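June, early afternoon, back bench

Picking up the cold-process ink trials where I left them before the humidity went nuts. The goal hasn't changed: a walnut ink that flows in a dip pen, doesn't clog, and doesn't turn into swamp water after a month in the cupboard. Batch 23 went moldy under the lid (gross, and it smelled like a wet basement), so it's gone and the jar has been through the hot wash twice.

For the new batch I switched to the Nernach husks. They're a lot drier than what we had from Ekard, and they crush up nicely in the big mortar, almost like stale crackers. I soaked 165 grams overnight in rainwater, then simmered it low all morning with the window open. The color coming off it is gorgeous! Much warmer than last time, more like strong tea than mud. I did let it get too close to a boil at one point while I was hunting for the strainer cloth, so if anyone repeats this, keep the strainer cloth where you can reach it.

Strained three times. The first pass was full of grit, the second was better, and the third left just a smudge on the cloth. I still want to try letting it settle for a couple of days and pouring off the top, which is slower but wastes less than squeezing.

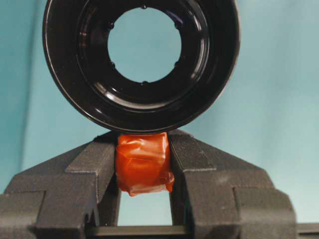

Gum arabic next. I've been going back and forth on this one. The Benítez notes say to add it while the liquid is warm, and I did it that way for the last few batches, but I kept getting little jelly blobs that took forever to work out. So this time I dissolved the gum in its own jar first, warm water, lots of stirring, then a rest, then more stirring. Poured it in slowly and got no blobs. I'm sold on doing it separately.

Clove oil went in last, a few drops. Smells like a holiday ham in here now. Might be too much, I was eyeballing it.

Test strips so far, all on the Prutent cotton paper:

Straight from the pot: pale, spreads a little on the long strokes, dries matte.
Reduced by half: really good brown, clean edges, slight shine where it pools.
Reduced further: too sticky, drags on the upstroke, nib needed a wipe every line.

So half is the sweet spot for this lot of husks. On the cheap copier paper everything feathered like crazy, no surprise there.

The pH strip says it's still a bit acidic. I'm not going to chase that today, but I do want a sheet taped in the south window so we can see how it fades next to the old batch 46 sheet (which has gone kind of orange, and I secretly like it).

Decanted into the small brown bottles, labeled 99 on the lid and on the side, top shelf of the cupboard. Please don't borrow the glass funnel until I've scrubbed it, the stem is stained and I haven't found the skinny brush yet.

To do: order more gum, open a bottle and sniff for mold in two weeks, try the same recipe with a rusty nail in the jar.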